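Clivurari Small Equipment Fund
Progress report, second reporting period
Project: Keeping the Ciltari folding cell in working order
Prepared for: Naheed Yousafzai, program manager
April 25, 2024

Summary

The cell runs. Readers who remember the December report will understand why that gets its own paragraph.

You gave us money to set up one two-armed cell for folding clothes and to write down what it takes to look after it. The setup money is spent. The looking-after has proved the larger subject, and the maintenance log now stands at 59 entries, a number of which say only "cable again."

What we fixed on the right arm

The wrist had developed a small amount of play, enough that the fingers would arrive at the cloth a little later than the software believed they had. Dwayne Obi took the bracket off, cleaned the threads, and put it back with thread locker, which the assembly notes had recommended from the start in a font we will charitably call discreet. He also rerouted the cable over the top of the wrist with a longer loop. The old loop was neat and came unplugged whenever the arm reached for the far side of the table. The new one looks worse and stays in.

Our check after any work on a wrist is a plain one. Fold a maroon shirt down to a small bundle, have the right gripper pinch it by the left edge, and keep the left arm parked up and clear of the cloth. If the pinch holds through the pull, the arm goes back into service.

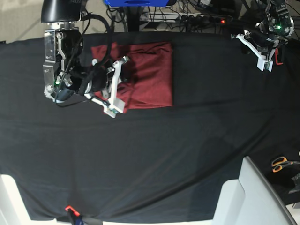
The table and the cloth

We lost more hours to the tablecloth than to any motor. The black cloth gives the cameras a good dark background, but it used to creep toward whichever arm was pulling, and a shirt that starts in one place and ends in another makes for poor folding and worse data. We tried tape (residue), then heavier tape (more residue), and finally clamps. Vega Gallardo has added "check clamps" to the top of the morning sheet and underlined it.

Creases in the cloth were the next suspect. Ironing it made no difference we could measure, so the ironing has stopped and the iron has been returned to Vega's house.

Alignment of the two arms

The arms are bolted along the far edge of the table, and each has to agree with the other about where the table is. In December they disagreed by 7 millimeters. We now realign with a long-sleeved shirt spread flat, body open and sleeves laid across, and jog each gripper to its own starting point: the right one by the shoulder, the left one just past the cuff.
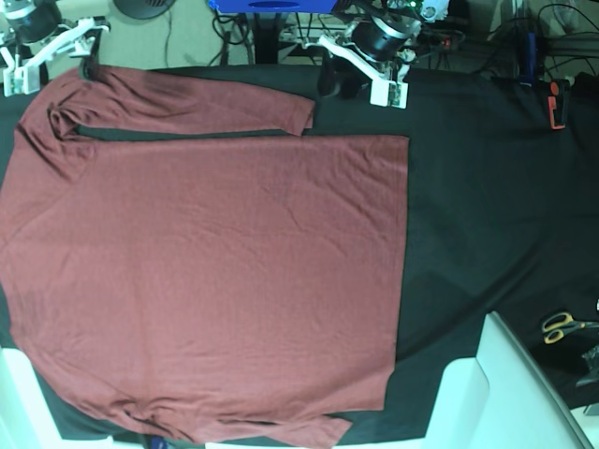

Doing it with a shirt on the table takes longer than doing it with the metal target that came from Isteo, and we kept resisting it for that reason. The target, however, is flat, rigid and well behaved, and the arms have never once been asked to fold it. Since the change the disagreement has stayed under 2 millimeters. The target now holds down paper.

Consumables and spares

Finger sets wear at the tips and crack where the frame is thinnest. We print our own from the Roy pattern and have gone through more of them than budgeted. We also bought a spare wrist motor, after which the original stopped giving trouble. We regard the purchase as a success.

Spending on spares this period came to over 200 dollars more than planned. It has been covered from the travel line, as there was no travel.

Notes from the bench

The following was asked for in your last letter, under "operator perspective." It has been edited for length and for one word.

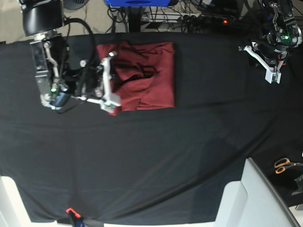 By Teodoro Huerta, cell operator

I do the daily start. Power strip first, then the arms, then look for the green light on each one before touching the software. If a light is missing I reseat the connector at that joint. If that doesn't do it I go get Dwayne.

Most of what goes wrong in a day is the grip at a corner. The fingers press down, close, and either they have the cloth or they have a good opinion of themselves. When it misses several times running I check the tips for wear before I let anyone change a setting. Abilio Toledo likes to change settings. We have talked about it.

I would like a second set of fingers mounted and ready, so a swap doesn't mean hunting for the small hex key. I would also like a second small hex key.

Next period

Replace the remaining original cables on the left arm before they ask us to. Finish the written maintenance guide, now in draft and in need of drawings. Buy the hex key.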